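What's a fun run?

A race where winning isn't really the point. You can run it, walk it, skip it. Some people dress up as bananas.

The Wulla Fun Run is 2 miles, once round the lake. Last year 515 people did it! The youngest was 9.

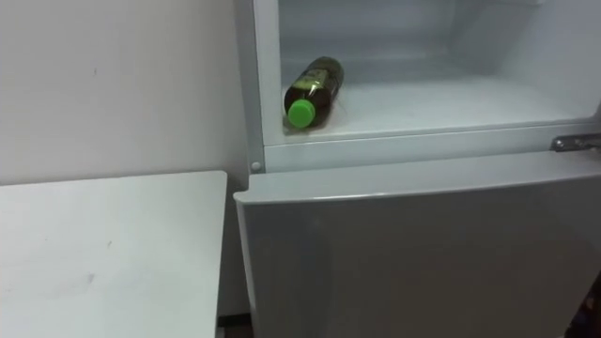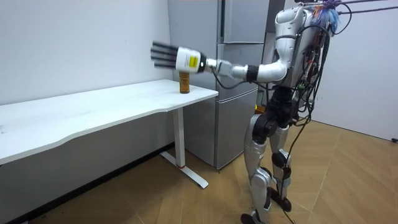 A white fridge, and a robot reaching towards a jar.

Do you get a medal? Yep, everyone who finishes does.

What to bring: trainers, water, a grown up. Dont eat a massive breakfast. Toast is fine.

Got a stitch? Slow down and breathe deep. Then off you go agian.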